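Vevley Community Help
Home > Laundry and Closets > Folding

How do you fold a top with printing all along the collar?

Posted by Elīna Ozoliņš
141 views, 3 answers

Hi all! Hoping somebody has cracked this because I have been going around in circles with it since October.

I have a stack of black tops with white lettering printed right up at the neck, following the collar. I love them, I wear them constantly, and I can't fold them to save my life. I do all my folding on the bed with the strawberry blanket on it, one top at a time, spread out wide like this:

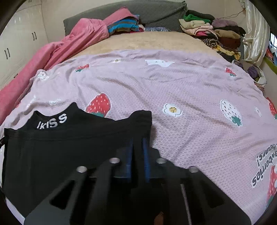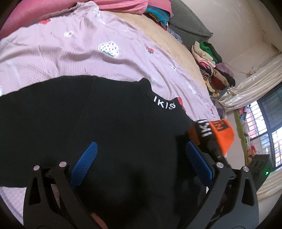

My trouble starts when I go to bring the sides in. With a regular T-shirt you fold each side toward the middle, flip the bottom up, done. With these, the side fold goes straight through the first and last letters. Leave it in the drawer for a couple of weeks and there's a line across the print that doesn't go away when I put it on. On my oldest one the white has started to crack right where the fold always lands.

I tried rolling them. Rolling is great for my pajamas, but the collar on these stands up a little and the roll comes out fat on one end like a trumpet. Then it unrolls itself in the drawer and I'm back to a heap.

I can't hang them all. My closet rod is full of work stuff, and the hangers stretch the shoulders anyway. What I do have is a Corrigan dresser with drawers that are 16 inches across on the inside, and deep enough for one decent stack, maybe two skinny ones if I push.

So, what I want to know:

Is there a fold that leaves the collar completely alone and still fits in a 16 inch drawer? I don't care if it's pretty.

Does it matter if the print is facing in or out? My mother swears by inside out for everything, but then I can't tell which black top is which without digging through the pile, and they all get unfolded in the process.

And is the bed a bad place to do this? The blanket is super soft and has that waffly kind of texture, and I feel like nothing slides on it the way it would on a table. I go to smooth out a sleeve and the blanket comes along with it. I like folding there though. The kitchen table is small and usually has something sticky on it, and in the bedroom I can put a show on and take my time.

One more thing in case it matters. I wash these in cold water, inside out, with other dark stuff, and then they go in the dryer for 60 minutes with everything else. I know. I'm open to being told off about the dryer.

Thank you in advance!!

Edited to add: they aren't stiff tops or anything fancy, just ordinary soft ones. The print is the smooth kind that sits on top of the fabric, and you can feel the edge of it with your thumbnail.

Niamh Cullinane

Oh I know this problem so well. My son's team tops have the sponsor name practically up under his chin and I ruined two of them before I worked out a routine. I'll give you what I do and you can adjust it to your drawer.

The main thing is to quit folding from the front. Lay the top face down, so the lettering is against the bed, and get the whole neck flat before you touch anything else. Put one palm on the collar and the other on the hem and give it a gentle tug lengthwise. Shake it out and start over if it's twisted, it's quicker than fussing.

Then look at how wide the print is. Your side folds have to land outside of it. With face down you can't see the letters, so the first time I did this I stuck a safety pin in the shoulder seam on each side, right past where the print ended, and folded from pin to hem. After a few tops you don't need pins, you just know. (Take them out before it goes in the drawer. Ask me how I know.)

So bring one side in, starting just past the lettering, and lay the sleeve back down along the edge you just made. Same on the other side. You'll end up with a long rectangle, wider than what you'd normally make, with the whole collar sitting flat at the top. Now fold the hem up, but stop short of the neck. I go up a third, then once more, and leave the collar sticking out past the end by a hand's width. Nothing is folded over it and nothing is pressing a crease into it.

Flip the whole thing over and the lettering is right there facing you, so you can tell which one it is. That takes care of the digging.

On the drawer, measure the folded top before you get your hopes up. Mine come out wider than I'd like and I turn them sideways. If yours are a close fit at 16 inches I'd do a single stack and skip the two skinny ones, you'll only squash the sides. Heaviest top on the bottom. I put the collars at alternating ends, first one to the left, next one to the right, so the stack doesn't get lopsided.

Print in or out: out is fine as long as two prints aren't face to face. Mine stuck together one hot summer in a drawer by the radiator pipe and it made the most awful peeling sound. If you're worried, a sheet of plain tissue paper between each is enough. Save it from shoe boxes.

Your mom is right about inside out for washing. For storing, I don't see what you'd gain.

Now the dryer, since you offered! 60 minutes is a lot for a print like that. I'd take those tops out after the first few minutes, just enough to shake the wrinkles loose, and then dry them flat on a rack. The ones I've treated that way have held up way better than the ones my husband got to first. I can't promise it's the heat that cracked yours, it could be the fold, it could be both. The old one won't come back, I'm afraid, but you can slow it down.

Christos Kalogeropoulos

Just put a board on the bed. I use the back of a big cutting board, my sister uses a poster frame without the glass. Fabric slides on it, blanket stays put, you can keep watching your show.

I roll all of mine and have no trouble but I don't have anything on the collar so maybe ignore that part.

Bríd Keane

Agree with most of what Niamh wrote, a couple of things I'd do differently.

I worked the wash-and-fold counter at Udier in Drukance for years and we got a lot of printed stuff, band shirts and gym clothes and so on. We never used pins near a print, I've seen too many little holes. What we had was a strip of cardboard cut to the width of the widest print that came through the door. You lay it on the back of the top, just below the neck, fold the sides in against the edges of the cardboard, and slide it out. Everybody's folds came out the same size no matter who was on shift. A cereal box works fine. If you cut yours a little narrower than the drawer you've fixed the drawer question at the same time, only check first that the lettering isn't wider than your cardboard! If it is, the top is going in sideways or it's going on a hanger.

For the collar that stands up, don't fight it. Lay it down whichever way it wants to go and smooth it with the flat of your hand, from the middle out to the points. If you force the points down they pop back up and drag the print with them. And don't iron on top of the lettering, please. If you have to get a crease out, turn the top inside out, put a dry dish towel over it, use low heat and lift the iron up and down without dragging it. Try it on the cracked one first, you've got less to lose there.

About the bed. I folded on mine for a long time and a textured blanket is a pain for soft knits, you aren't imagining it. You can peel the blanket back and use the sheet, but I find a sheet wrinkles up too. Board is good. I had an ironing board lowered to the height of the mattress, and that did my back a favor as well. If you do stay on the blanket, pick the top up and set it down again every time you move it, don't pull it along.

Also you'll want a lint roller by the bed with black clothes. A soft light-colored blanket can leave fuzz on black, at least mine did, and it always ended up right around the neck.

Comments on this post

Elīna Ozoliņš: You are all wonderful! I cut up a cracker box this morning and did one top face down with the collar left sticking out. It fits in the drawer with a tiny bit of room on each side. The fold was kind of wonky because I did it on the blanket, so the board is next. Niamh, I am hiding the safety pins from myself.

Niamh Cullinane: The cardboard is smarter than my pins, I'm stealing it. Is the cracker box holding up?

Elīna Ozoliņš: Bending in the middle already. I'll tape two together.

Bríd Keane: Packing tape on both sides and it'll slide out easier too.

Christos Kalogeropoulos: What about sleeves, do they go in before the sides or after? Mine always poke out of the bottom.

Bríd Keane: After. Side in first, then turn the sleeve back down along the fold. If it's a long sleeve it'll need to go back up once so it doesn't reach past the hem.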